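Print this item | E-mail this item

BRING YOUR OWN BOTTLE (AND A CUP WHILE YOU'RE AT IT)

Clisstead newsletter, 15/03/2021

I have become a bit of a bore on the subject of water bottles, and I'm delighted to have a whole newsletter item to be one in. The refill point at the Mastthorpe end of the building is open again, the tap runs beautifully, and we would love to see every old bottle in the district come out of its cupboard and get back to work!

For those who are new, the refill point is the tap in the side porch, left of the noticeboard. It is free, you don't have to be attending anything, and you can fill up whenever the porch is unlocked. We used to keep a stack of throwaway cups next to it. We went through 1399 of them in our last full year, which shocked me when I added up the delivery notes, and I was the one ordering them. The last sleeve is gone and I'm not buying any more.

So, bottles. I love an old metal-topped bottle with a few knocks on it. People tell me they are embarrassed to bring theirs because the paint has gone spotty or there's a scrape down the side, and I always say the same thing: bring it! Specks and scuffs on the outside do the water no harm at all. A good one goes on for years and years, and I find I'm fonder of mine with every mark it picks up. A plain plastic tumbler is just as welcome, particularly for small children who can't manage a big bottle and would much rather have something they can see into.
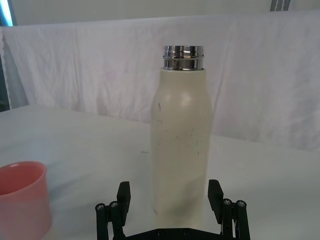
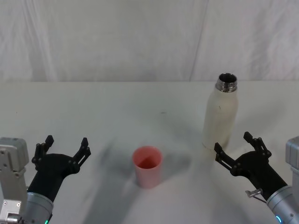 Cream goes with everything, pink cheers up a table.

The inside is what wants the attention. Warm water and a drop of washing-up liquid will do most of it, with a long brush if you have one (a bottle brush costs very little and is worth every penny). Get right down to the bottom, then rinse until there are no bubbles left. For a bottle that smells of last summer's squash, put in a spoonful of bicarbonate of soda, top up with warm water, leave it for 30 minutes and rinse again. I did this with one that had been under a car seat since May and it came up as sweet as anything.

Do the neck as well. Screw threads are a great place for gunk to hide, and so is the groove inside the cap. An old toothbrush gets into both. If your cap has a rubber ring and it will come out, take it out and wash it separately, and make sure it goes back in flat or you'll have a damp bag on the way home. Then leave the whole lot to dry with the cap off. I can't say this often enough! A bottle put away shut is a bottle that smells when you next open it.

Cups are easier, of course. Wash them, dry them, and stand them somewhere clean.

If you'd like to know how much you are pouring, most of the tall bottles people bring in seem to take somewhere between a pint and a pint and a half, but there's no telling from the outside, as the double-walled sort hold a good deal less than you'd expect. Measure yours once with a kitchen jug and you'll always know. Mine takes 800 ml and I had been telling everyone it was a litre. A small tumbler filled to 300 ml is plenty for a child, and leaves room at the top for wobbling.

We also have a swap shelf now, on the wall opposite the tap. Leave a bottle or cup you no longer use and take one you like better. Please wash things before you leave them, and please keep caps with their bottles. We already have three caps without a bottle between them, one of them rather handsome. If you think you have the other half of any of these, do come and try it for size.

Two bits of news to finish. The Nedov hall are setting up a refill tap of their own and have asked to copy our sign, so I've sent them the wording. And the path from Schnyder Lane has been gravelled at last, so you can get to the porch with a pushchair without going through the puddle.

Bring your bottle, bring your cup, come and say hello to the tap.

Print this item | E-mail this item

Contact us | © Clisstead newsletter | Back to top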